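Second Progress Report to the Gerier Fund
Project: Humanoid support for room cleaning at the Nurnavau residence
Prepared by Noémie Sabatier, project lead, Zareck Facility Services
Sunday, November 29, 2020

Dear members of the review board,

With this report I inform you of the progress since our first report, which you received in September. I have tried to write it so that it can be read without the technical annex. The annex will be sent separately by Damián Montes, who is responsible for the robot and its training.

1. Where we are now

The Nurnavau residence has 204 rooms, each one with its own bathroom. As you remember from our application, the bathroom is the part of the work from which the cleaning staff have the most complaints: bending over the tub, reaching behind the faucet, wringing cloths many times in one shift. For this reason we decided to begin with the sink and the counter, and to leave the rest of the bathroom to people for the whole first year.

In this period the robot worked only in the training bathroom on the ground floor. We had planned to move it to two real rooms before the end of the period. This was not done. The reason is the permission from the building owner, Karagiannis, who asked for a new risk assessment after we changed the position of the power cable. The assessment is finished and we wait for the signature. I don't expect more difficulties from their side, but I cannot give you a date.

2. The wiping task

We divide the wiping of a sink in four steps: taking the cloth, the back ledge with the faucet, the rim, and the basin. The robot does all of them with one arm. In the beginning Damián wanted to use two arms, with one hand leaning on the counter for support, but the programs became slow and the second hand was often in the way. With one arm the movement is simpler and the staff also find it easier to predict.

The rim is now good. The back ledge is acceptable on the open parts and still weak close to the faucet, where the cloth has to go around the base and not only against it. The basin is the most difficult, as its surface is curved and the pressure must change all the time.

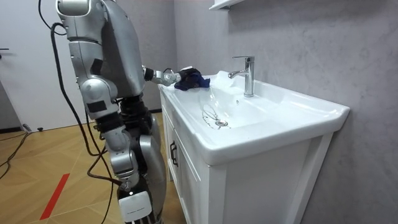 We recorded 1,879 wiping attempts in this period. Each one was checked by a member of the cleaning team, who marked it as accepted, accepted with correction, or refused. I want to underline that the check was made by the cleaners and not by the engineers. At the start the engineers did it, and they accepted too much. When the first cleaner came to look, she passed her finger behind the faucet and refused almost everything from that morning. After this we changed the procedure, and we also changed the list of what must be clean.

The cloth itself was a bigger subject than we thought. The robot grips it well when it is folded, but after some wiping it becomes a ball and only a small part of it touches the surface. A person opens the cloth and folds it again without thinking. For the robot this is a separate task, and we have not solved it. For now a member of staff refolds the cloth between two sinks. We tried a thicker cloth, which kept its form better but left more water behind. We returned to the usual one.

3. What changes for the staff

Six people of the cleaning team take part in the project. They are released from their normal rooms for the hours they spend with us, and these hours are paid at the trainer rate, as it was agreed with you. Their normal rooms are covered by temporary colleagues. This arrangement works, but the shift plan must be made earlier than before, and the supervisor has told me that it costs her one more evening each month. I would like to find a solution for this in the next period.

In October we held individual conversations with all participants. I summarize here what was said, with their agreement.

Most of them told us that they are less afraid of the robot than in the beginning, and that they are more worried about the pace. If the sink is wiped by a machine, will they receive more rooms per shift? I could not answer this alone, so I brought the question to the management of Zareck. The answer, which we now have in writing, is that the number of rooms per shift will not be changed during the project. For the time after the project there is no promise. The team knows this and is not fully satisfied with it, and I think they have a right to say so.

Two participants said that explaining their work to the engineers was tiring, and also that it was the first time somebody asked them how they do it. One asked for a certificate of the training hours. We are preparing this for all participants.

There was also a complaint about the waiting. When the robot stops with an error, the person beside it must stay until Damián or his assistant arrives. Since three weeks the staff can restart the simple errors themselves, after a short instruction of 10 minutes. The waiting is shorter now, although we did not measure it.

4. Safety

No person was hurt. The marked area on the floor is respected by everybody, and the emergency stop is tested every morning before the start. One time the arm pushed against the faucet harder than was allowed and the system stopped by itself. The faucet had no damage. We lowered the limit of force afterwards.

5. Budget

The spending follows the plan, except for the temporary staff, where we are above, and travel, where we are below. I ask for your permission to move the unused travel amount to the staff line. The form is attached.

6. Next period

- Move to two real rooms as soon as the owner has signed.
- Improve the wiping behind the faucet.
- Decide if refolding the cloth stays a task for people.
- Finish the certificates.

I remain available for your questions.

With kind regards,
Noémie Sabatier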